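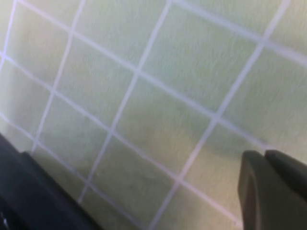

Fig. 1. Wrist view, fingers open, nothing between them.

Teaching by demonstration, handout 8
Ming-te Yuen, 2019-06-12

We use cookies to remember your course settings. Accept / Manage

Okay, so last time I promised we'd get away from planners and let a person do the moving! You can hold the arm and push it through the task by hand, or you can drive it remotely and watch what the cameras give you. I like both, but for the Clodthorpe set we go remote - your own hands stay out of the recording that way.

Before you start, look at the wrist view for a minute. All it gives you on bare grid is tilt and a bit of blur, so get used to steering with it before you go near an object.

Dark things in dark boxes are my favorite headache. Black sunglasses on a black lining leave you very little to aim at, and the shiny lens throws reflections back at the camera.

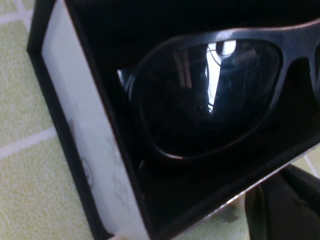

Leonilde Leitão thinks I'm too soft on this, and that beginners should do their first 100 demos with the wrist view only. I'd go insane, but she has a point about habits.

Now the side view. It's great for judging the gap between gripper and box, less great when you swing the arm fast and the whole gripper smears. Slow down (I mean it)!

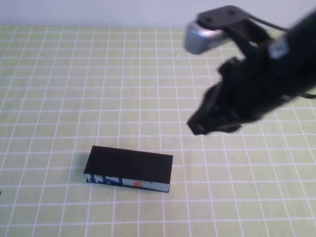 Reaching into the box

Come in, stop, check both views, then go on. The fixed camera can lose your fingertips once they're down inside, so swap to the wrist view early. And please keep the bad tries in a separate folder - I sort them later.
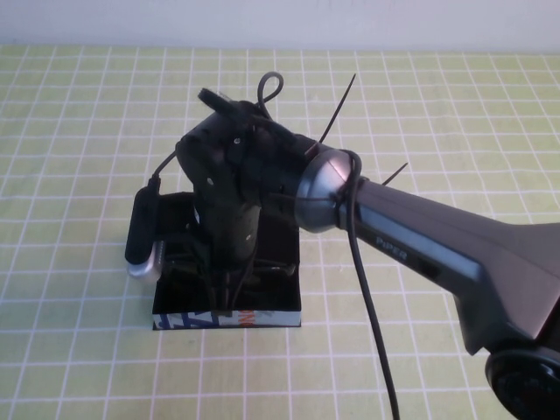 How many demos do we hand in?
Each group hands in 500, saved in the Hadberg format.

Last updated in March by M. Yuen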